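Last updated: November

4. Update Behavior of Mid-Range Phones After Purchase

4.1 Participants and devices

The promise of fast updates is today one of the main arguments for selling a mid-range phone, but the buyer can check it only many months later. In this section we look at how the promise was kept for three phone families, which we name after their manufacturers: Sovgate, Boritov and Istis. All three were sold with a written statement that security patches would arrive for two years.

We recruited 200 phone owners through the customer list of Usman, a chain of repair shops. Every owner agreed to install a small logging application. The application wrote down the patch level of the system, the free storage, the battery level at the moment when an update was offered, and whether the owner accepted it, postponed it or let the notification disappear. It did not read messages, contacts or location. Owners who changed their phone during the study were kept in the data until the day of the change.

In total the application recorded 623 update offers. We count an offer once, even if the phone repeated the notification on later days. Offers which came within the first day after activation were removed, as a new phone often downloads several packages one after another and the owner has little choice in it.

4.2 Delay on the side of the manufacturer

We first separate the delay of the manufacturer from the delay of the owner. The first is the time between the publication of a patch and the moment when it is offered on the phone. The second is the time between the offer and the installation. Earlier work often gives only the sum of both, and in this sum a slow owner looks the same as a slow manufacturer.

For Sovgate phones the median delay of the manufacturer was 21 days. Boritov phones received their patches later, and the delay grew with the age of the model. Istis phones were irregular: some patches came very quickly, others were skipped and then delivered together with the next one. We could not find a rule behind the skipping, and the release notes were too short to help us.

One part of the Boritov delay can be explained by regional versions. The same model was sold with different system images, and each image had its own schedule. Two owners with phones of the same name could therefore see different patch levels in the same week.

4.3 Delay on the side of the owner

Free storage had the strongest effect on the owner. When the phone had little space left, the offer was postponed in most cases, and a postponed offer was often postponed again. Battery level had a weaker effect. The time of day also mattered — offers that appeared in the evening were accepted more often than those of the morning, possibly because the phone was going to be charged soon anyway.

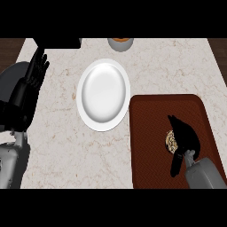 Figure 4. Simulated countertop with an empty oval plate and a small light grey cup.

Chiamaka Okonkwo interviewed 60 of the owners by telephone after the logging period. She asked them to tell in their own words what happened the last time when an update was offered. Many owners did not remember the offer at all, even when our log showed that they had dismissed it several times. Those who remembered it spoke mostly about a fear of losing photos or about an older phone that became slow after an update. Only few mentioned security as a reason to install.

The interviews were coded by Chiamaka Okonkwo and Olumide Bashir separately. Differences were discussed until both agreed — most of them concerned answers where the owner mixed system updates with updates of single applications. We kept these answers in a group of their own.

4.4 Limits of the data

Our owners came from the customers of a repair chain, so they possibly take more care of their phones than the average buyer, or they have more problems with them. We have no way to decide between the two. The logging application needed a permission that some Istis models withdraw after a long time without use, and for these phones there are gaps in the record. We treated a gap as missing data and did not fill it with estimates. The results for Istis should be read with this in mind, especially the values for the second year.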